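Publish the Moisture Number 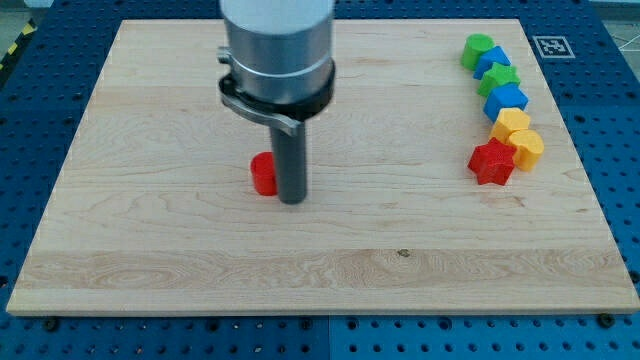 Retail lumber is sold by species, thickness, width, length and surface finish. It is almost never sold by moisture content, and I think that omission costs small shops more than any other gap in the trade's paperwork. A buyer who orders hard maple for a tabletop receives a receipt with the dimensions printed to the sixteenth of an inch and no indication of how much those dimensions will change by December. The figure matters most in glued work. In a maple board made up of strips, with the seams visible across the face and a small dark knot in one of them, every strip carries its own moisture history into the glue line. If the strips went in at different readings, they will move by different amounts, and the seams are where the difference gets settled.

The physics is old and not in dispute. Wood below fiber saturation shrinks as it loses water and swells as it gains it, mostly across the grain. Flat-sawn stock moves more than quartersawn stock. A panel wide enough for a kitchen table can change by a visible fraction of an inch between a humid summer and a heated winter. Anyone who builds furniture allows for this with slotted screw holes, floating panels and breadboard ends. Those allowances depend on a starting value, and the starting value is what the yard leaves off the ticket.

I keep records for a two-person shop in Skeketville. Last year we bought 900 board feet of maple and cherry from two suppliers. Turkby tags each bundle with a pin-meter reading taken at loading. Harer does not, and quotes only "kiln dried." We metered 117 boards from the Harer deliveries on arrival. Most were within a range we could use after a short rest in the shop. The remainder were too wet to glue and sat on stickers for weeks. The wood was not defective. It had been dried properly and then stored in an open shed, and "kiln dried" says nothing about the shed.

Yards give two objections. The first is that a reading is only good for the day it is taken. I agree, and a date next to the number would deal with that. Bread has a date on it. The second is that meters disagree. They do, particularly when the species correction is set wrong or the pins go in at different depths. The ticket can state the meter type and the correction used, in one short line. A reading with a known error is still more useful to me than a blank.

A third objection is rarely said aloud: a printed number can be used to support a return. I suspect it is the real one. Our last rejected load came to $460 of cherry, and the argument over it took most of a Saturday. With a dated reading on the ticket, either the load left the yard dry or it did not, and the discussion would have been over before lunch.

Tymoshchuk, the mill that supplies our white oak, started printing readings on its invoices two years ago. Its prices did not change that season. We now order from them first, including for species where they are slightly more expensive, and we have cut our own acclimation time on their stock to a few days.

I would not make this a legal requirement. A grading rule would take years and would probably settle on a tolerance so wide that it meant little. Buyers can get most of the benefit by asking for the number at the time of order, in writing, and by sending their own arrival readings back to the yard. Three fields are enough: percent, date, meter.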